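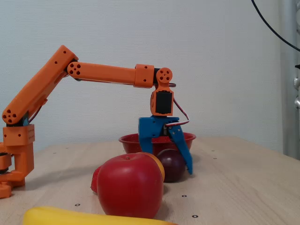 생활용품 업체 클라나드(Clarnard)가 과일을 그릇에 담아 두기만 해도 집에서 버리는 양이 줄어든다며 '왈리타(Wallita) 식탁 과일 캠페인'을 시작했다. 11월 한 달 동안 진행되는 이 캠페인의 골자는 간단하다. 냉장고 서랍에 넣어 둔 과일은 잊히기 쉬우니, 눈에 잘 띄는 식탁 위 넓은 그릇으로 옮기라는 것이다. 그런데 그릇이 있다고 과일이 꼭 그 안에 들어가는 것은 아니다. 얕고 둥근 빨간 그릇을 식탁에 두고도 짙은 자줏빛 자두는 바로 앞 나무 상판 위에 놓여 있는 식이다. 그릇을 사면 습관이 따라온다는 업체의 설명이 어디까지 맞는지는 따져 볼 필요가 있다.

클라나드는 금요일에 낸 보도자료에서 캠페인에 앞서 300가구를 대상으로 설문을 했으며, 응답 가구의 72퍼센트가 "과일을 보이는 곳에 두었더니 더 자주 먹게 됐다"고 답했다고 밝혔다. 숫자만 보면 그럴듯하다. 그러나 같은 자료 어디에도 실제로 버린 과일의 무게를 쟀다는 말은 없다. 더 자주 먹었다는 것은 응답자의 느낌이고, 덜 버렸다는 것은 업체의 해석이다. 조사 기간과 계절도 적혀 있지 않았다. 한여름의 복숭아와 늦가을의 사과는 상온에서 버티는 시간이 다르다.

비교 대상이 없다는 점도 걸린다. 설문에 응한 가구는 모두 왈리타 그릇을 받은 집이었다. 집에 있던 대접이나 바구니를 쓴 가구, 과일을 예전처럼 냉장고에 둔 가구의 결과는 공개되지 않았다. 업체 측에 자료를 더 요청했으나 "내부 참고용으로 실시한 조사"라는 짧은 답만 돌아왔다.

식품 보관 강좌를 운영하는 울룸(Ulum) 생활교실의 자히라 타리간 강사도 이번 캠페인을 썩 반기지 않았다. 타리간 강사는 "자두는 덜 익었으면 밖에 두고, 말랑해지면 냉장고에 넣으면 된다. 그릇 색깔이나 모양과는 상관없는 이야기"라고 말했다. 그는 여러 과일을 한데 쌓아 두는 방식에도 고개를 저었다. "사과나 바나나처럼 에틸렌이 많이 나오는 과일을 섞어 두면 옆에 있는 것까지 빨리 무른다. 예쁘게 담아 놓고 사흘 뒤에 아래쪽을 들춰 보면 눌린 것이 나온다"는 것이다.

캠페인 안내문에도 보관법이 나오기는 한다. 다만 전체 12쪽 가운데 한 쪽뿐이고, 나머지는 그릇의 색상과 식탁에 어울리는 배치를 소개하는 데 쓰였다. 과일을 씻어서 둘지 그냥 둘지, 직사광선이 드는 자리를 피해야 하는지에 대해서는 설명이 없다. 초파리 이야기도 빠져 있다.

반론이 없지는 않다. 주방용품 매장 크리슈난(Krishnan) 관계자는 "서랍 안에서 통째로 잊히는 것보다는 눈앞에 있는 편이 낫다"며 "그릇을 산 손님들 반응은 괜찮은 편"이라고 전했다. 이 매장은 캠페인 기간에 왈리타 그릇을 20퍼센트 할인해 판매한다.

타리간 강사는 과일을 덜 버리고 싶다면 그릇을 고르기 전에 장 보는 양부터 줄여 보라고 권했다. 수강생들에게도 한 번에 이삼일 먹을 만큼만 꺼내 두고 나머지는 종류별로 나누어 보관하도록 가르친다고 한다. 그릇은 집에 있는 것이면 충분하다고 그는 덧붙였다.

클라나드는 캠페인이 끝난 뒤 참여 가구를 상대로 설문을 다시 할 계획이라고 밝혔다. 이번에는 버린 과일의 양을 직접 재는지 묻자 업체는 "검토 중"이라고 답했다.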